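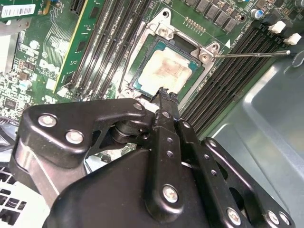
Luminița Enache has been taking old office computers apart for a living for longer than she cares to add up, and lately she has been trying to hand the job to a robot. I went over to Kestlow in February to ask her the question my readers keep sending me: can machines do this kind of work yet? She laughed and said it depends which five minutes you walk in on. The processor is the part she wanted to talk about first. "People think it's the computer brain, so it must be the hard bit," she told me. "But look at it, it's a flat metal square sitting in a metal frame, with a skinny little lever beside it. A kid can do it. And those fingertips have to come right down to the edge of that square with memory slots on both sides, and they'd better not lean on anything."

Kestlow takes in retired desktops, up to 386 in a good month, and pulls the parts that can be used again. Most of that is still done by people with screwdrivers. The robot gets one bench and one type of job at a time, and Luminița writes down what goes wrong in a fat notebook she let me flip through (lots of underlining!).

I asked her what a normal failure looks like. "Boring," she said. "You'd be so disappointed. It stops. It gets within a hair of the thing and it isn't sure, so it stops, and I go over and start it again." Her own hands do a whole machine in 7 minutes if the screws behave. She wouldn't give me a time for the robot, and I did ask twice.

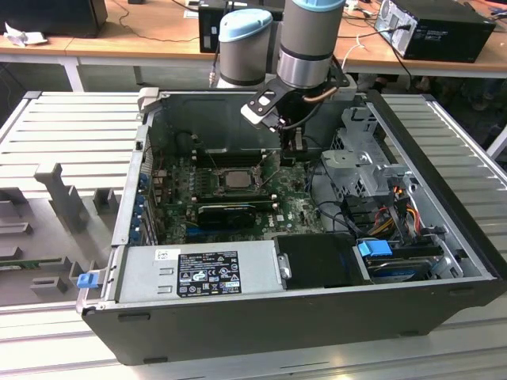

The arm reaching down into an opened desktop at Kestlow.

Her colleague Hamdia Mamo joined us halfway through my coffee. Hamdia came over from Brokedis, where she spent years packing shelves of spare parts, and she's the skeptic of the two. "I like it fine," she said. "I just don't want to hear that it's taking over. Over there you've got power wires, a drive cage, a hard drive on a blue plastic latch. Every one of those wants a different touch. I do it by feel and I couldn't tell you how."

Luminița jumped in at that point. She thinks the feel can be learned, or enough of it. "Hamdia says she can't explain it, and fine, I can't either," she said. "So you show it. You do the same grab 3000 times and some of it sinks in." Hamdia rolled her eyes – kindly, I think – and said that by grab number 307 she would have quit.

I wanted to know about cables, having lost many a fight with the ones behind my TV. Both of them groaned. Cables move when you touch them, Hamdia explained, so wherever you thought one was, it's somewhere else now. She'd rather give the robot a hundred screws than one bundle of wires.
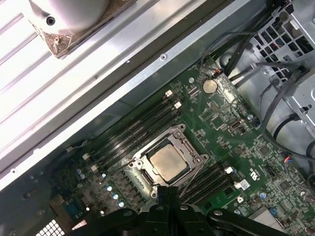
AND WHAT ABOUT THE DISHES?

You knew I was going to ask. I have a sink at home and opinions about it.

"Everybody asks me about dishes," Luminița said. "My sister asks me about dishes." Her view is that a computer board is kinder to a robot than a kitchen. The battery, the slots and the socket are all fixed to the board, and the next board of the same model has them in the same places. Your coffee mug is wherever you left it, maybe with a spoon in it.

Hamdia's pick for the first real household chore is folding towels, only towels, all one size. Luminița went for clearing a table, so long as you don't mind losing a glass now and then. I do mind, I said, and she told me to keep my own hands in practice for a while.

They have a bigger trial planned with Thevar, another refurbishing shop, to see whether what the robot picks up on one model of computer carries over to a different one. Luminița is hopeful. Hamdia has bet her a lunch at Kareck that it won't, and she's already picked out the soup.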